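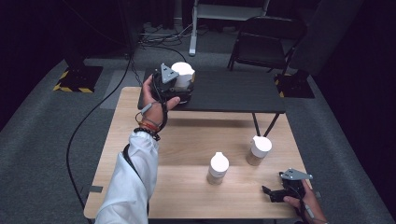
My bar for a useful machine at home is the pill and spice cupboard. I have 41 little containers in there and I'd pay real money for something that puts them back. People keep saying it's years off, but look at two small bottles with rounded white caps on a pale table and a gripper closed on some white cylinder thing - that's my cupboard! Grabbing is the easy bit now, I think.

Rarneck
Easy bit, sure, with a person's hands on both grippers. I ran a packing line for years and our arm was great until the bottles changed size. Then I was back doing it by hand.

Girish Negi
Disagree a little. Ours at the shop caps 80 jars an hour and I hardly touch it. Slower than me, but I get to go do invoices.

Rarneck
Same jar every time though? In the same spot?

Girish Negi
Well, yeah. Same jar.

Rarneck
So not a cupboard.

nigam73
I'd settle for one that wipes the counter. My robot vacuum still eats a sock a week and I love it anyway lol

Rarneck
Mine got the bath mat in October and hasn't been right since.

Girish Negi
@nigam73 which vacuum? Mine's on its last legs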